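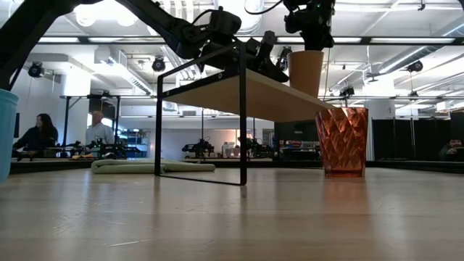 技術 > 現場の人 > インタビュー

手本は下手でもいい、ただし迷わないこと　カロライン・タヌイさんに聞く

シェア 80　コメント 3件

スカスソープ(Skusthorpe)のオステムゲート事業所で、カロライン・タヌイ(Caroline Tanui)さんは遠隔操作によるロボットの教示を担当している。操作する側の腕を人が両手で動かすと、離れた作業台の上の二本の腕が同じように動く。その動きを記録し、学習用の手本にする。月曜の午後、収録の合間に話を聞いた。

いま取り組んでいる課題は、社内で「ミラード」と呼ばれている。小さな棚とコップを使う片付けの作業で、コップをつかみ、棚板の上に置く。言葉にすればそれだけだが、最初の一週間に撮った手本はほとんど使わなかったという。

「棚の奥に置こうとすると、腕の肘が思ったより外へ出るんです。自分の腕なら体をひねって済むところを、ロボットは土台が動かないので、手首だけで帳尻を合わせることになる。操作している本人は気づきにくくて、記録を再生して見て、ああ、ずいぶん無理な姿勢だな、と」

それ以来、新しい課題に入るときは、まず記録をせずに半日動かすことにしている。棚の向きを変え、コップの位置を変え、どこまでなら腕が楽に届くかを紙に書いておく。届かない配置は最初から外す。

手本の目標は4000件で、取材の時点で3942件が済んでいた。残りは58件になる。数だけならその日のうちにも終わりそうに見えるが、タヌイさんは急がないと話す。

「終わりのほうは、足りない配置を埋める作業です。コップが棚の端ぎりぎりにあるとか、もう一つのコップが手前にあって通り道が狭いとか。やりにくいから後回しにしてきたものが残っているので、一件にかかる時間は長くなります」

一人が続けて操作する時間は決めているのかと尋ねると、時間よりも件数で区切っているとのことだった。約80件で交代する。以前は昼まで通しで操作していたが、後半の記録を調べると、指を閉じる前に一度止まる癖が出ていた。疲れると距離を目で確かめ直すようになり、その停止がそのまま手本に入る。

「ロボットは止まった理由を知りません。コップの手前では一回止まるものだと覚えてしまう。動きがぎこちないのは、思ったほど問題にならないんです。少し遠回りしても、一定の速さでつかみに行っていれば学習には使えます。困るのは迷いのほうですね。右の腕で行くか左の腕で行くか、途中で変えた手本は必ず外しています」

腕が二本あると、どちらを使うかを先に決めなければならない。ミラードでは、棚に近づく前に担当する腕を決め、もう片方は板の縁から離して待たせるという決まりを作った。待っているほうの腕も記録には残るため、ぶらぶらさせないように気をつける。操作に慣れた人ほど、使っていない手を無意識に動かすそうだ。

タヌイさんはもともと検査装置の調整をしていて、遠隔操作の経験はなかった。配属された当初は、画面を見ながら操作するのと、作業台を直接見ながら操作するのとの違いに戸惑ったという。

「直接見ると、奥行きがよくわかるので上手にできます。でもロボットが使えるのはカメラの映像だけです。私にだけ見えていたものを頼りにつかんだ手本は、ロボットから見ると根拠のない動きになる。いまは、私は映像を見て操作するようにしています。最初は成功率が落ちて、正直つらかったです」

記録の整理には、社内で作った「ショーヴァン」というソフトを使う。手本を一件ずつ再生し、始まりと終わりを切り、失敗したものに印を付ける。失敗の記録は捨てずに別に置いてある。つかみ損ねてから立て直せたものは、あとで役に立つことがあるからだ。ただ、どこまでを「立て直した」と見なすかは人によって判断が分かれ、いまも週に一度、印の付け方を全員で見比べている。

「先週も、コップが傾いたまま棚に乗ったものをどうするかで三十分話しました。私は外す派で、残す派の人もいます。まだ決まっていません」

腕に直接手を添えて動かす教示も試したことがある。軽い腕なら力加減がそのまま伝わるので教えやすいが、映像に人の手が映り込む。ミラードでは遠隔操作だけにした。部品をはめ込むような作業なら、また直接の教示に戻すかもしれないという。

新しく入った人に最初に何を教えるのか。タヌイさんは少し考えて、指を開くタイミングだと答えた。

「置いたと思ってから、ほんの少し待って開く。早く開くとコップが板の上で跳ねます。逆に、開いてからすぐ腕を引くと、指の先が縁に引っかかる。開く、待つ、上に抜く。口で言いながらやってもらっています。声は記録に入らないので」

次の課題では、コップに加えて布を扱う予定だ。たたむ作業は手本ごとの形のばらつきが大きく、どの状態を完成とするかをまだ決めていない。ミラードの残りを撮り終えたら、また半日、記録をせずに動かすところから始めるという。

コメント 3件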